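Couch (furniture)

A couch, also called a sofa or, in older Canadian usage, a chesterfield, is an upholstered seat for two or more people, with a back and usually an armrest at each end. It is the main seat in most living rooms and is used for sitting, reclining and short sleep. A couch built for two is commonly sold as a loveseat.

Construction

Most couches have a rigid frame of hardwood, softwood or engineered board. Springs or webbing are fixed across the frame and carry the seat cushions. Cushions are filled with foam, feathers, polyester fibre or a mixture of these. Foam holds its shape longest, while feather filling has to be shaken out by hand to recover its loft.

Covers are fixed or removable. Common materials are cotton, linen, wool, polyester and leather. Neutral colours such as beige and grey are widely sold, as they can be matched with most carpets and wooden furniture. Pale covers show soiling earliest on the armrests and the front edge of the seat.

Posture and use

Upright sitting places the feet on the floor and the lower back against the cushion. In practice many users slide the hips forward and recline, with the legs extended and an arm supported by the armrest. The hands are then free for small objects held above the lap or knees.
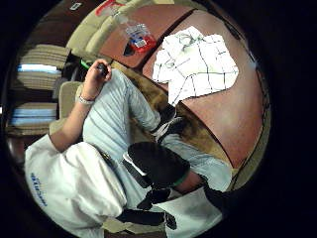
Placement

A couch is normally set against a wall or facing a focal point such as a window, fireplace or television. A low table is often placed in front. A gap of 30 cm allows a seated person to reach the tabletop, though wider gaps are used where people need to walk through. Where the floor is carpeted, the feet of a heavy couch leave dents in the pile, and cups or glides spread the load.

In a household survey carried out at Cliltbridge by Covadonga Escobar, 80 couches were recorded together with the furniture beside them. Tables in front of the couch were used mainly for paper, cloths, cups and remote controls. Escobar classed the couch and its table as one working unit, a grouping later adopted in the Rarkden furniture index.

Care

Loose cushions should be turned and exchanged at regular intervals so that wear is spread evenly. Crumbs and grit are removed with a vacuum nozzle, including from the gap between seat and back. Spills are blotted from the outside inward. Wool and cotton covers may shrink if washed hot.

Itsuki Amano's repair manual for the Idell workshop advises replacing seat foam after 8 years of daily use, or sooner if the webbing can be felt through the cushion.

See also

Armchair
Coffee table
Daybed
Upholstery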